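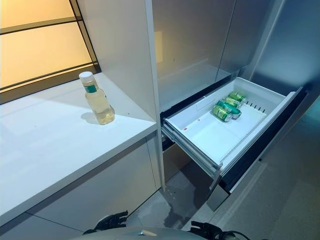
Figure 2. Counter, open freezer drawer and both hands, head view.

2. Recording and checking Gokness episodes

This section covers the part of the Nadar method that takes place in the kitchen: placing the objects, starting the cameras, recording an episode, and marking the points where a hand makes or loses contact. Training is covered in the next section. Finish calibration before you start.

Nadar trains one policy from the head view and both wrist views together, with a contact mark on every grasp and release. The marks are made by a person after the episode. In our results at Tamport they mattered more than the amount of data, so please take as much care with 2.4 as with the driving.

2.1 Before the first episode

1. Switch on both arms and let them settle into the rest pose. Wait for the status line to read READY for left and right.

2. Open and close each hand fully, twice. Listen for clicking. A hand that clicks goes back to the bench.

3. Wipe the lens of each wrist camera with a dry cloth. Don't use the counter spray.

4. Start the recorder and check that all the views are live. Cover each wrist lens with a finger and confirm that the right window goes dark. The two wrist feeds have been swapped more than once after a cable change, and the recorder can't tell.

5. Set the episode limit to 1000 steps. An episode that reaches the limit is closed and saved as a timeout. Timeouts are kept.

6. Enter your operator code and the task name. Pick the name from the list, even if typing it would be quicker. We still have a folder of episodes called "drinks", "Drinks" and "drink", and they had to be merged by hand.

Caution: Keep your own hands out of the freezer drawer while the arms are powered. The drawer can be pulled shut by an arm that is returning to rest, and the arm will not feel you there.

Note: Window light changes a good deal between morning and late afternoon. Don't try to correct for it by moving the lamps during a session. Lock the exposure at the start and leave it. If the head view is too dark to see the back of the bin, stop and start a new session with a new lock.

2.2 Placing the objects

The Gokness set has a start card for each task. The card gives the object, the surface it starts on and the surface it should end on. It doesn't give an exact position, and you shouldn't try to repeat one.

1. Draw a start card from the shuffled deck.

2. Put the objects out by hand, with the arms at rest. Turn each one so that its label points somewhere different from last time.

3. For drawer tasks, open the drawer to any position past halfway unless the card says "closed".

4. For cans, lay them down or stand them up as the card says. Let them roll where they like. A can that ends up against the back wall of the bin is a good start and should be left there.

5. Look at the head view. If an object on the card can't be seen from there at all, move it. Partly hidden is fine.

6. Press SPACE to save the start state, then step back behind the line.

Clear objects need more variety than the rest. In early runs the policy reached well for printed cans and badly for anything it could see through, and the wrist views showed why: up close, a see-through bottle is mostly reflections and whatever happens to be behind it. Give clear bottles about twice as many placements as other objects, and vary the background first.

2.3 Recording a grasp

1. Press R to start. There is a short tone.

2. Bring the hand in slowly over the last stretch. Fast approaches blur the wrist view at the very moment it is most useful.

3. Close until the finger current levels off on the side panel, then hold for a slow count of two.

4. Lift. If the object slips, don't stop the recording. Open the hand, back away a little and try again in the same episode.

5. Move to the end surface, lower, and open the hand fully before pulling back.

6. Press R again to stop.

Check the wrist view for the object crossing behind a finger. This is normal with cylinders, and the episode is still good as long as part of the object stays in view on one side. 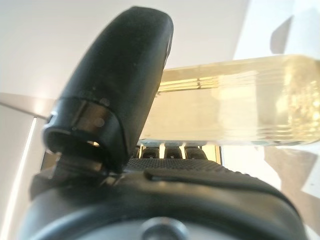
Rajkumari Sandhu objected to an earlier draft of step 3, on the grounds that a fixed hold teaches the policy to pause. Her remark on the draft read: we are recording a habit of the operator and calling it a property of the grasp. Shorten it or vary it, and then see if the contact marks get any worse.

We tried that in February with a varied hold. The marks got harder to place on thin-walled bottles and stayed the same on cans. The fixed hold therefore stays in the procedure for bottles. For cans you may lift as soon as the current is level. Trim the hold in training with the option hold_trim, which is on by default.

Note: Don't edit out failed attempts. An episode with one slip followed by a good grasp is worth more to this method than a clean one, provided both are marked. If there are more than three slips, stop, reset and draw another card.

2.4 Marking contact

Marking is done in Tyagi, the labeling tool that opens when a session is closed. Mark your own episodes if you can, on the same day.

1. Open the session and choose the first episode. All views play together on one time bar.

2. Play through once at normal speed without marking anything.

3. Go back and step through the wrist view of the hand that did the work. Place a CONTACT mark on the first step where the object moves with the hand or stops moving because of it. Don't use the step where they first seem to touch.

4. Place a RELEASE mark on the first step where the object stays put as the hand moves away.

5. For a slip, use LOST in place of RELEASE.

6. If you can't decide between two neighboring steps, take the later one and go on.

7. If you can't decide at all, mark the episode UNSURE and write a few words on why. Leave it in the session.

Use the head view only to find your place. It is too far from the fingers to judge contact, and people who mark from it come out early on nearly every grasp.

Two people mark the same episodes in one session out of every ten. When their marks differ by more than a few steps, both sets are kept and the training script takes a point between them. We looked into throwing the disputed episodes away and lost ground on the see-through objects, where most of the disagreements are.

2.5 Working near furniture and low panels

Some Gokness tasks put the hands close to the underside of a surface or against a vertical panel. The arms have no skin sensing past the wrist, so the only warnings are motor current and your own eyes.

1. Lower the speed limit to SLOW before either hand goes below a tabletop.

2. Move one arm at a time. Leave the other still until the first is clear.

3. Keep the wrist bent as little as the task allows. A bent wrist hides the palm from its own camera.

4. Watch for shadows in the head view. With overhead lights on, the robot throws its own shadow across white panels and onto the floor, and it is easy to take the edge of a shadow for the edge of the furniture.

5. If a hand presses against a panel and the current rises, open the fingers first and then back the arm away along the path it came in on.
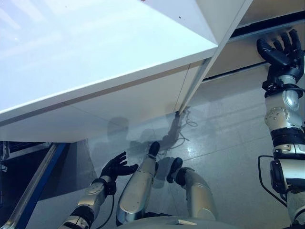
Caution: Don't free a stuck hand by lifting the arm. The wrist mount will give before the furniture does. Use the release key, wait for the arm to go slack, and guide it out by holding the forearm.

Check the cables after every task of this kind. A loop that hangs away from the arm can catch on a front edge the next time through. Tuck it back and record a short test move before the next card.

Glossy floors and tabletops are fine to record over. Reflections did confuse the first version of the policy, which now and then reached toward the mirror image of a hand. Mixing in episodes over a dull surface took care of most of it – the mix is set in the training file and you don't have to balance it by hand.

2.6 Checking a session

Run the check script at the end of each session, before you power down the arms. It takes a few minutes and reports on each episode in turn.

MISSING VIEW means that one of the cameras dropped out. The episode can't be repaired. Delete it and put its card back in the deck.

NO CONTACT means that no marks were placed. Either it was skipped in Tyagi or the hand never reached the object. Open it and look.

DARK and WASHED OUT refer to a whole view, averaged over the episode. The wrist views trip WASHED OUT whenever a hand faces a bright background for long, with the fingers showing up as little more than an outline. If you can still see where the fingertips are, accept it.
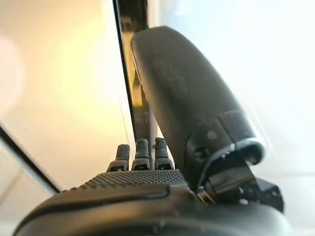 Accepted episodes are copied to the training folder overnight. The set behind the results in this guide holds 427 episodes, all recorded at Tamport with the same pair of hands. We haven't tested how well a policy carries over to a different pair, even of the same type. Small changes in how the thumb is seated shift the whole wrist view, so if a hand has been replaced, start a new set and give it a new name.

Known problems

The recorder sometimes saves the start state twice if SPACE is held down. The second copy is harmless.

Tyagi loses unsaved marks if the window is closed while an episode is playing. Pause first.

hold_trim removes too much when a grasp is followed right away by a slip. Until this is fixed, turn it off for sessions that contain many LOST marks and note this in the session log.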